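7. Late Grip Fault (arm closes after it has already moved)

Applies to: Jodunby arm with Tiedemann gripper, Granisora controller. Older Farkine controllers, go to section 9, different menu.

What you'll notice: arm goes down to the item, pauses, starts to lift, THEN the fingers close. Usually on air. Sometimes on the edge of the plate. Twice on our bench it caught the plate and dragged it. If it does this even once, stop and work through this section. Don't just hit retry.

CAUTION: Hands out of the reach area until the stop button is in and the status light is off. The grip command can sit in the queue and fire late. The arm looks parked but the fingers may still close.

7.1 Stop and clear

1. Press the stop button. Leave it in.
2. Wait 12 seconds. Full count.
3. If something is in the fingers, hold it from underneath and turn the release screw counterclockwise. Do not pull.
4. Look at the wrist cable where it enters the connector. Pinched or half seated = replace, don't tape.
5. Sharp items off the counter now. Knives especially. The gripper doesn't know a handle from a blade.

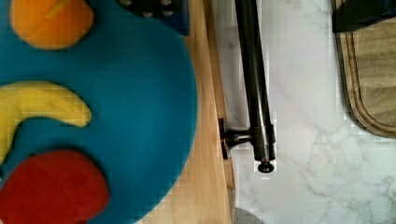
6. Release the stop button. Controller comes up in Hold. If it comes up in Run, power off and call support, do not continue.
7. Menu > Queue > Clear. Do it twice. First press only clears the commands you can see.

Note: clearing the queue also wipes the saved pick order. Write it down first if you need it.

7.2 Check the delay

1. Menu > Gripper > Timing. Read the close delay.
2. Anything over 900 ms is a fault. Under that, skip to 7.3.
3. Menu > Log > Size. At 2,508 entries the log is full and the controller slows down writing over the old ones. This is the cause most of the time. Export the log, then delete it.
4. Read the delay again. If it hasn't dropped, swap the wrist cable and read it a third time.
5. Still high: fault is in the gripper. Unplug, tag it, send it in. Do not keep running at low speed "to finish the job". Low speed doesn't change grip force.

7.3 Test on the counter

Use light, soft items for the first picks. Toy or real fruit, fine. No glass, no mugs with anything in them. Plate stays flat and doesn't hang over the counter edge. Keep the tagged box where the overhead view can read the tag, and don't move it after you start or you'll have to calibrate agian.

1. Speed to the lowest setting. Grip force to 80 percent, no higher.
2. One hand on the stop button.
3. Run a single pick on the item nearest the middle of the plate.
4. Watch the fingers, not the screen. They have to close BEFORE the lift starts.
5. Repeat with the other items, then the block.
6. Any late close, even one: back to 7.1.

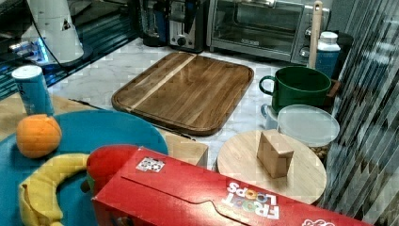
Section 7 by Shu-fen Yang
Checked by Natnael Mersha
Last changed Tuesday, March 6, 2018

7.4 Known problems with this fault

Round items roll when touched late. The arm then hunts for them and can reach past the plate. Set the side limits in Menu > Area before testing, the factory ones are too wide for a kitchen counter.

Retry setting goes back to On after every power cycle. Turn it Off each time. We've asked for a fix, July release at the earliest.

Fault light can stay amber after a good test. Ok to ignore if the delay reads normal and the queue is empty. Red is never ok.

When you report a late grip, send the exported log, the delay reading from before and after step 3 in 7.2, and which cable was fitted. Without teh first reading we can't tell a full log from a bad gripper.

Next: 8. Fingertip Pads, Cleaning and Replacing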